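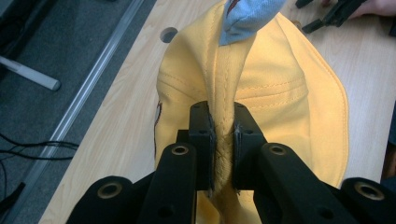

Cap and hat corner: what we learned since August

Dear readers of the Birkitz newsletter,

In August we asked you to bring the caps and hats which you do not wear anymore. We hoped to fill one shelf. Until 15th November we received 685 pieces, and most of them are baseball caps. The shelf became full in the first week, and now the caps live also in the long drawers where we kept the curtains before.

Many of you ask at the desk how to clean a cotton cap at home before giving it. I write down the way we do it, so that everyone has it in one place.

First, please look at the label inside. If the label says no water, we believe the label. If there is no label, try a wet white cloth on the inside of the sweatband and see if the color comes off. Yellow and other pale caps are easy in this point, but they show every mark from the fingers, so wash your hands before you start.

Fill a bowl with cool water and a small spoon of mild soap. Put the cap in the bowl only up to the band and brush the band with an old toothbrush. For the crown we use a sponge and we follow the direction of the stitching. When there are many rows of topstitching, the dirt likes to sit between them, and it needs a little patience. Do not rub hard on the seam in the middle. The cotton there becomes fuzzy very fast, and small threads start to come out. If this already happened, cut the threads with small scissors and do not pull them.

The brim needs more care. Older caps can have cardboard inside, and cardboard does not forgive a bath. Bend the brim a little and listen. If it sounds like paper, clean it only with the damp sponge. Embroidered patches we touch as little as possible.

For drying, put the cap on a bowl turned upside down, or on a ball of clean towel, and leave it away from the heater. We had good results with a kitchen bowl from the Merkard shelf in our own shop — it has the right size for most heads. Leave it for the whole night. A cap which dries lying on the table keeps all its folds, and then you must wet it again.

Some things about the corner itself. Every cap costs 2 dollars, also the ones with a patch or a logo. Children's sizes are in the lower drawer. Wool hats and berets are on the side of the window, and we have 32 of them at this moment. Please do not put the caps one inside the other after trying them, the crowns lose their shape.

The sewing table in the Kelemen room is free in the afternoons for small repairs. Yellow thread is finished, but white and grey we have plenty. If you have yellow cotton thread at home, a half spool is already welcome.

Straw hats we cannot accept until spring. There is no dry place for them now.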